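2024-10-14
Bench notes, Gullness cell. Dosing fault and the gripper stop, second write-up

Writing this again, as the first version went out with a cause in it that I no longer believe.

Short form of the fault: arm goes to pick a mesh bag off the load shelf, closes, lifts, reports a good grasp, and drives into the drum opening with the bag still hooked on the shelf edge. Force limit trips at the wrist, arm stops, washer door stays open. Meanwhile the dosing unit has already had its start signal and puts a full shot of detergent into a machine with no load in it. Two faults on one ticket. The Liltatport people closed it as one, "bag caught, operator cleared." I don't think that covers it.

What the log says. Cycle 1,756, normal approach, finger gap at close reads as fabric present. Lift of 200 mm. Grasp check passes. Transfer starts. Wrist force climbs for a while before the stop, and it climbs smoothly, the way a net stretches. It does not look like a collision. The Hatden controller only looks for a spike, so it sat there and let the bag stretch until the absolute limit caught it. The same thing is in the log at cycle 431, back in September, where it was put down as sensor noise. I signed that one off. I shouldn't have.

Things I was told, and what I make of them:

"The bag was overfilled." Maybe. No weight was taken. The shelf scale was off that whole shift for the firmware change, so this is a guess.

"The gripper pads are worn." Swapped them anyway. Old set and new set side by side on the bench, same hold on the test strip. Not impressed by this one.

"The vision model lost the bag." It didn't. It had the bag outlined the whole way. It had the outline of the whole bag, including the part that was still on the shelf, and nothing in the code asks whether that part ought to have moved.

So my working view is that the grasp check is answering the wrong question. It asks whether there is cloth between the fingers. With a closed cotton bag that's nearly the same as having the bag. With a coarse net it is not, as you can have a fold of net and leave the rest of it where it was.

Bench repeat. Hung a net bag over a shelf edge with one hole looped on a screw head, towels inside, ran the pick at half speed with the doser unplugged. Grasp check passed. Bag stayed on the screw. Stopped it by hand on the enabling switch before the limit. Repeated with the loop off the screw and the net only bunched against the edge: passed again, and this time it came away clean. The controller gave both runs the same status code. That's enough for me.

The Bright demo video keeps being brought up as evidence that mesh is fine. It shows one bag, fine weave, square on the shelf, nearly flat. I have no quarrel with the video. I just don't see what it has to do with our shelf.

I'd also like us to stop saying a person "just picks it up." A person uses both hands and doesn't trust the first pinch.

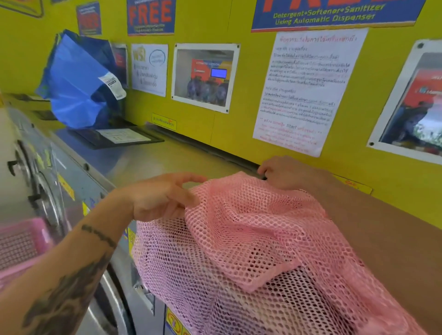 Coarse net has no stiffness to speak of. It folds into itself, and where you pinch it says very little about where the load is going to hang. One hand near the top edge leaves the rest free to spill down whatever it's lying on. Our arm has one gripper and a fixed lift height, and we've been asking it to do this on the strength of a finger gap reading.

On the doser. This is the part I'd call a safety matter, and it has had the least attention. Start signal is sent on "transfer begun." It should wait for "door closed and locked." The doser vendor says their unit behaved as specified, and I agree, it did. We wired it to the wrong event to save time on the cycle. A shot of detergent into an open machine, with somebody leaning in to free a bag, is not something I want to write up a third time.

Changes made today:
Doser start moved to door lock. Tested dry, with water in the lines, no chemical.
Stop threshold for slow force rise added at the wrist. Value is a first guess. It will nuisance-trip, leave it alone anyway.
Net bags taken off the allowed list for the Gullness cell. Closed-weave only.
Reset after a wrist stop now needs the key, and the key stays with whoever has the door isolated.

Not done:
Lift-and-look check (raise a little, compare outline to shelf, go on only if the shelf is clear). Sketched, not coded. I'm told it's an afternoon. I have heard that before.
Shelf edge. There's a burr on the left end, can feel it with a fingernail. Needs filing or a rolled lip.
Old logs. Somebody other than me should go back through the ones marked sensor noise.

Ticket reopened as two tickets. Please don't merge them again.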